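**FOR RELEASE IN JUNE**

# Ofori adds a snack table set to its small-kitchen range

BRENPORT – Housewares maker Ofori will start selling a five-piece table set this June, meant for homes where snacks get shared out in small amounts several times a day. The set is called Divex. It includes a round pink serving bowl, a mint-green bowl, a light blue spoon, a cream tray with a raised rim, and a black wire rack for cups.

The pieces are sold together in one box or one at a time. A first run of 3,000 boxed sets has been made for stores in Brenport and Soltelbridge, with more to follow if orders hold up.
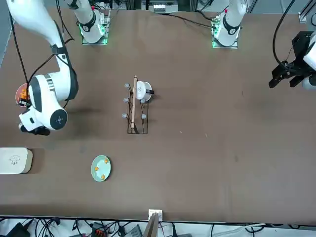

Work on the range began with the rack. Ofori has sold cup racks for years, and customers kept writing in to say that the old one took up too much of the counter. The new rack is long and narrow. It has thin wire sides and can be turned either way on a table or shelf.

"People told us they had two or three cups out at any time, and the rest stayed in the cupboard," said Joyce Nyanda, who leads product design at Ofori. "So we made a rack for the cups that are out."

Cups hang upside down on the wire loops. The other pieces were drawn up to sit beside it on the same table, with the pink bowl as the main serving bowl and the mint-green one for a single helping.
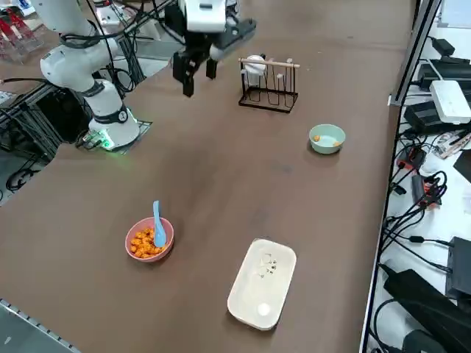

*The Divex set on a brown tabletop, with orange snacks in the pink bowl and a cup on the rack.*

Before settling on the final shapes, Ofori sent trial sets to 68 households in and near Soltelbridge. Families kept the sets for a month and filled out a short form at the end. Most of the comments were about the bowls. Parents asked for a big bowl that stays put in the middle and a smaller one to fill from it, and several wanted a spoon for serving puffed snacks and cereal.
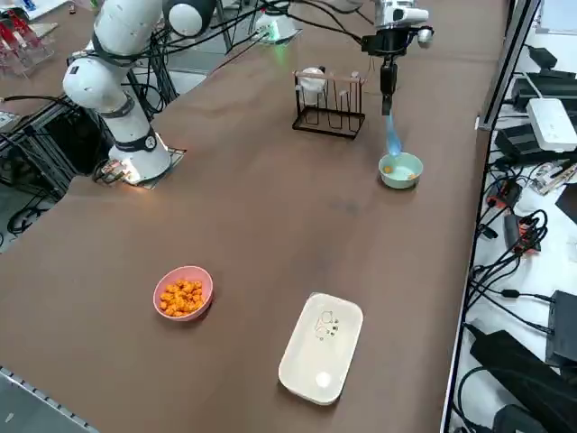

The tray was a late addition. It has rounded corners and a small line drawing in black. Trial families used it for crumbs, fruit peel and small toys that ended up on the table, and Ofori kept it in the box for that reason.

"The spoon took the longest," said Rónán Lenihan, product manager for the range. "We went back and forth on the handle. It has to stand up in a full bowl, and a child has to be able to get a few puffs across to the next bowl."

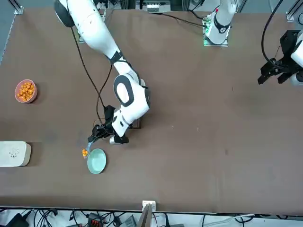
Stores in Brenport will have the set first, starting on a Saturday, with Soltelbridge stores to follow the next week. The first 200 boxed sets sold in Brenport will come with a second spoon. Another 600 mint-green bowls have been set aside for single sale.

Snacks and cups are not included. Stores that wish to carry the range can ask for a price list and a sample box through the Ofori trade desk in Brenport.

**Press contact:** Rónán Lenihan, Ofori, Brenport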